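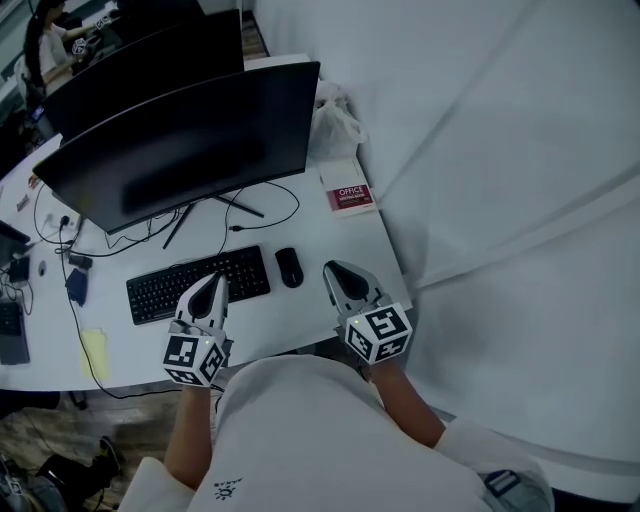
Before you start the claim

Most people who get stuck on a rent or income assistance form get stuck on the paperwork, so set up for it the night before. Clear one end of the kitchen table and put everything in a single folder: lease, last two pay stubs, bank statements, ID, and any letter the office has already sent you. Keep the newest letter on top.

Write the file number in pencil inside the folder cover. You will be asked for it every time you call.

Filling in the form

Read it through once without answering anything. Mark the questions you need to look up and get those figures first. The online version logs you out after 12 minutes, and it doesn't keep a half-finished page.

Round nothing. If your pay was $499, write $499. A figure that doesn't match the stub sends the whole form back, and you lose your place in line.

If a question doesn't apply, write "n/a". Blank boxes get treated as missed.
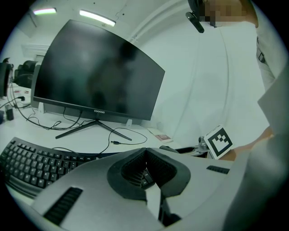
Save a copy before you hit submit, and name it with the month and the benefit, such as "June rent supplement". If you're on paper, photocopy both sides. The Gondell library branch has a copier by the front doors, and the Flurker Street office will stamp your copy if you ask at the counter.

Reporting changes

You have 16 days to report a change in hours, rent or who lives with you. Put a sheet on the fridge and jot changes down as they come up. Eustaquio Tlapale at the Miritz tenants' desk suggests taping an envelope under the sheet for pay stubs, and that has worked well at our place.

Phone before 10 a.m. if you can. Note the time, the name of the person and what they told you. If they promise a callback, ask for it in writing too.

If you're turned down

Don't throw out the envelope. The postmark can matter when the office works out your deadline. Ask for a review first and an appeal second, and keep paying what rent you can in the meantime, with receipts. The Ebrahimi Centre runs a drop-in from 2 p.m. and will read over a review letter before you send it. Bring the folder.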